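# 자동차 퓨즈 키트로 배우는 정비 교실, 12월 새 과정 개설

**Zakcombe 생활정비 공방, 초보 운전자를 위한 'Rirner 퓨즈 교실' 참가 신청 받아**

Zakcombe 생활정비 공방이 12월부터 자동차 퓨즈만 집중해서 다루는 입문 과정 'Rirner 퓨즈 교실'을 엽니다. 실내등이 갑자기 켜지지 않거나 시거잭에 꽂은 충전기가 먹통이 되었을 때, 손톱만 한 부품 하나를 바꾸는 것으로 끝나는 경우가 적지 않습니다. 이번 과정은 바로 그 작은 부품을 직접 찾고, 뽑고, 읽고, 다시 꽂아 보는 시간입니다!

지난 한 해 공방의 기초 정비 수업을 거쳐 간 수강생은 모두 1,535명입니다. 수업 후 설문에서 "더 해 보고 싶다"는 답이 가장 많이 나온 주제가 퓨즈였고, 공방은 여름 내내 교재와 실습 부품을 새로 꾸렸습니다. 보닛을 열어 본 적이 없는 분도 첫날부터 따라올 수 있도록 퓨즈 박스 덮개의 배치도를 읽는 법부터 차근차근 시작합니다.
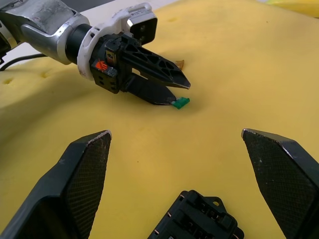
**글 | Zakcombe 생활정비 공방 홍보팀**

반투명한 초록색 몸체에 은빛 금속 단자가 달린 블레이드 퓨즈는 이번 과정에서 수강생이 가장 먼저 만나는 부품입니다. 블레이드 퓨즈는 색으로 정격 전류를 구분하며, 표준형 규격에서 초록색은 30A를 뜻합니다. 다만 크기와 규격에 따라 색의 의미가 달라질 수 있어서, 수업에서는 몸체에 적힌 숫자와 차량 설명서를 함께 확인하는 습관을 강조합니다. 정격보다 큰 퓨즈를 임시로 끼우면 왜 위험한지도 끊어진 퓨즈를 빛에 비춰 보며 함께 이야기합니다.

실습용 'Prollitz 퓨즈 키트'에는 색과 크기가 다른 퓨즈 42개와 퓨즈 집게, 간이 테스터가 들어 있습니다. 키트는 수업이 끝나면 집으로 가져가 차 안에 두고 쓸 수 있습니다. 작은 부품이 손에서 자꾸 미끄러져 걱정이라는 분들도 환영합니다. 집게로 퓨즈를 곧게 잡아 빼는 연습에 첫 시간의 절반을 쓰거든요.

과정은 2주 동안 매주 토요일 오전에 진행하며, 한 반 정원은 11명입니다. 두 번째 시간에는 공방 마당에 세워 둔 실습 차량에서 시동을 끄고 퓨즈 박스를 여는 순서부터 교체 후 작동 확인까지 전 과정을 각자 해 봅니다. 운전면허가 없어도 참가할 수 있습니다.

신청은 공방 안내 데스크와 Ugwu 문화센터 1층 접수처에서 선착순으로 받습니다. 자기 차의 퓨즈 배치가 궁금한 분은 차량 설명서를 가져오시면 수업 중에 함께 살펴봅니다.

**문의:** Zakcombe 생활정비 공방 교육 담당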